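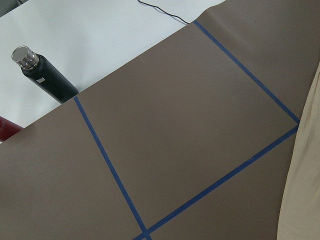

Laundry will be the very last chore they manage, Manuela Costa told me in the parking lot, and she was ready to bet me lunch on it before we had even found the front door. I didn't take the bet, but I did think about it all the way around the Tromer open day on 31st May, because I've been doing my family's folding for 30 years and would hand it over tomorrow to anyone or anything willing to take it.

Reading time: 2 min

Tromer has the back half of the old Rizzi building out in Siltton, and they had opened up most of it, with coffee by the entrance and a long line for the bathroom. We were given stickers with visitor numbers on them (I was 386, and quite proud of it for some reason). I had pictured something like a car plant, all fences and sparks, and what I got was closer to a sewing room. The folding table was covered in brown paper and marked out in blue painter's tape, which made me feel right at home, as it's pretty much how I used to lay out quilt blocks on the dining table.

I stayed at that table far longer than I'd planned to. There's an arm on each side, gray and light blue, each with a black gripper, and between them was a cream-colored garment of the soft, wrinkly kind that never wants to lie flat for me either. It's slow going! I could have done a whole basket while they were busy with one piece, and I'm not fast. But I found myself leaning in and rooting for them, the way you do with a toddler and a shoe.

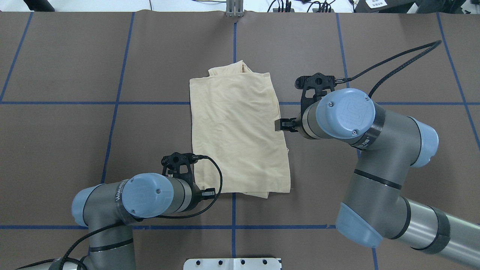

Speed isn't what I'd worry about, Rosalba Marino said when I grumbled about it, because a machine can work all night while you sleep, and who cares then if a shirt takes it ten minutes? What she'd want to know is what happens with the sock that's inside out, or the sweater with one sleeve caught in the other. I thought that was a very fair point, and I've kept coming back to it since, usually with a sock in my hand.

We finished up at the Trudwood stand, where the talk was all about shop-floor jobs, sorting parts and packing boxes, and I have to say that side of it seemed a good deal further along to me. A box is a box every time you pick it up. My pillowcases have never once come out of the dryer the same way twice.

Manuela still wants her lunch. I've told her to ask me again in November, when there's supposed to be another open day, and I'll be going to that one too, with more comfortable shoes.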